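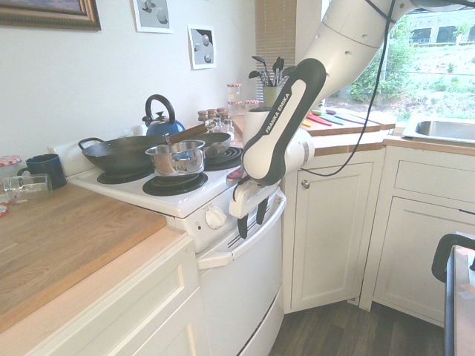

Getting a student team through a kitchen task without losing a term to it is mostly a matter of what you write on paper before anyone touches the arm. Our club spent its first season learning this the slow way, and these notes are for whoever inherits the Grube kitchen after us. The task in our league is called Clear the Stove, and it sounds like something you'd ask a ten-year-old to do. Then you look at the cooktop. There's a wok with a loop handle, a shiny saucepan beside it, a frying pan behind with its long wooden handle pointing at the kettle, and a Franka arm that has to come down among the lot with two fingers and a camera's idea of where things are. A ten-year-old would do well to be nervous.

I'm assuming you have an arm that moves when told, a working stop button, and access to the club's code. If you don't have the third, ask Hefin Ifans, who will grant it and then email you about your commit messages.

What you need

A notebook. Paper, please.
Masking tape and a marker.
A tape measure.
The Bundar config files (Bundar is our motion planner, named by a student who has since graduated and can't be asked about it).
A copy of the league rules, with the scoring page folded over.
Two people, minimum. One drives, one holds the stop button and does nothing else. Holding the stop button and eating a sandwich counts as something else.

Step 1. Turn off the stove, properly

Not at the knob. At the breaker. The league stove is a real one, and a planner with a bad pose estimate doesn't care what it bumps. Put tape over the breaker with your initials on it. At the end of the session, the person whose initials are on the tape takes it off. This settles a surprising number of arguments.

Step 2. Write down where home is

Pick a home pose high enough that the gripper clears the tallest thing on the stove, which for us is whatever handle is sticking up that day. Drive there slowly by hand, save it, and name it something a stranger would understand. Our config once held poses called home, home2, realhome and hefinhome. Three of them were wrong and the last one went through the kettle.

Check where the cable goes at home and at each corner of the work area. You want slack, but you don't want it lying across a handle. Have your stop-button person watch the cable while the driver watches the fingers. Everyone watches the fingers by instinct, so you have to say this out loud.

Step 3. Rank the objects by nuisance

List everything the arm might have to pick up and put the nastiest at the bottom. Ours goes like this.

Mug. Fine. Grab the rim or the handle and carry on.
Frying pan. Long handle, easy grasp, terrible balance. The pan end droops and the whole thing swivels in the fingers.
Saucepan. Shiny steel, so the depth camera sees the room in it and reports a hole where the pan ought to be. Short handle, though, and the balance is better than you'd expect.
Glass jar. Worse than steel. The camera looks straight through it.
Kettle. An arched handle you could pick up in your sleep, attached to a spout that hits everything on the way out.
Wok. See Step 6.

Start with the top of the list. Every new team wants to begin with the wok, and every new team loses a week.

Step 4. Teach the grasps by hand

Put the arm in guiding mode and move the gripper to the object yourself. Record the pose of the fingers relative to the object, not relative to the base. If you record it relative to the base, you've taught the robot to pick up a saucepan in one exact spot in Canada, and it will go on doing so after you move the saucepan.

Take several grasps per object from different sides. For handles, come in with the fingers straddling the handle close to the pan body. The further out you grab, the more the weight wins. For anything with a rim, one finger inside and one outside works well, provided you keep the approach vertical until the very end.

Save each grasp in Wondden, which is our grasp library and also a shared folder with ambitions. Fill in the notes field. "Good" is not a note. "Slips if handle is greasy" is a note.

Step 5. Set the speed and the force

We run practice at 26 per cent of maximum speed and scored runs at 41. Those are the only two numbers allowed in the config. There was a brief period when anyone could pick their own, and there was a brief period when we owned more mugs.

For closing force, begin low and raise it until the object stops turning when you wiggle it by hand. Then test on the real lift. Glass gets its own setting. Don't let the code carry the frying pan setting over to the jars, and add a check that refuses to run if somebody tries it.

Step 6. The wok

The wok is wide, it's black, and the inside is a dark curve that the depth camera handles poorly. It also sits on a coil burner, which means it tips a little when touched, and your careful grasp is now a few degrees off.

Here's what finally worked for us. Come down on the loop handle with the fingers across the metal, close gently, and lift only enough to take some of the weight. Wait half a second. Let the camera look again. Then close harder and lift for real. The pause feels silly and costs points on the clock, but a dropped wok costs more, and the noise brings people in from other buildings.

If the handle faces the wrong way, nudge the wok around with a closed gripper before trying anything clever. The rules allow nudging. We read them three times to be sure.

Step 7. Plan the order

Don't let the planner choose the order freely in your first season. Bundar likes the shortest path, and the shortest path to the kettle goes over everything in front of it. Write a fixed order: front objects first, then the back, and handles cleared before bodies. It's dull code. It scores.

Mark the put-down spots on the counter with tape and give each one more room than you think it needs. A frying pan takes up its own width plus a handle's length in whatever direction it decides to land.

Step 8. Run it, and write down what went wrong

A run in our league is scored out of 80. Our first full attempt, on 18/12/2020, got 32, and most of that was the mug. We were thrilled for an evening. Then Hefin pointed out that Vultska, the team from across the river, had been at nearly twice that since June.

What got us moving was the notebook. After every run, before resetting anything, the stop-button person writes one line on what failed and where. After a couple of weeks you'll find that the same failure has been described in six different ways by six people, each of whom thought it was a one-off. Ours was the camera mount, which had been working its way loose the whole time. We had rewritten half the grasp code by then. Some of the rewrite was even an improvement, so we kept it.

Common troubles

The arm stops partway and complains about a collision. Usually it has touched something you forgot to put in the model. Look behind the object you were aiming at. Spice jars are repeat offenders.

The gripper closes on air beside the handle. Check the camera calibration before you touch the grasp. Then check the mount.

It worked yesterday. Somebody moved the stove. It only takes a centimetre. Tape its footprint on the floor, and look at the tape before each session.

It worked for the last three runs and now a visitor is watching. We have no fix for this.

Packing up

Arm to home. Gripper open. Brakes on, power off, tape off the breaker. Put the pans back wherever the setup sheet says, which is seldom where you'd put them at your own place. Push your config changes the same night, with a message that says what you changed. Hefin reads them all.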